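Call for participants: afternoon snacking and sleep in adults who work evening shifts
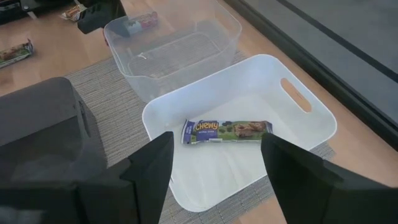 *A wrapped granola bar in a white storage bin.*

The Bawa Sleep and Diet Group is looking for adults who work evening shifts to take part in a study on snacking and sleep. We want to know whether eating at set times before a shift changes how long it takes to fall asleep after it.

**Who can take part**

- Ages 21 to 73
- Working at least 3 evening shifts a week, ending at 10 p.m. or later
- Living within driving distance of Turkalby
- No diagnosed sleep disorder and no current use of sleep medication

People with nut, oat or dairy allergies can't be enrolled this time. If you're pregnant or have diabetes, please call us before filling out the form.

**What you'll do**

The study runs three weeks. You keep a food and sleep diary every day, on paper or by email, and wear a wristband at night. During week two you eat only the snacks we give you between lunch and the start of your shift. Meals are up to you. Coffee is fine, but write it down.

There are two visits to our office on the second floor of the Skokden Building, one at the start and one at the end. Each takes nearly an hour. Parking is free behind the building after 3 p.m. The elevator is slow, so allow a few extra minutes.

**Payment**

Participants who finish the diary and both visits get $46 per week, paid by check after the last visit. If you drop out early you're paid for the full weeks you completed.

**How to sign up**

Leave a message for Lucie McIntyre at the study desk with your name, a phone number and your usual shift hours. She returns calls on Thursday afternoons. First visits start in September. Questions about the diary or your data go to Emmanuel Tanui, study coordinator.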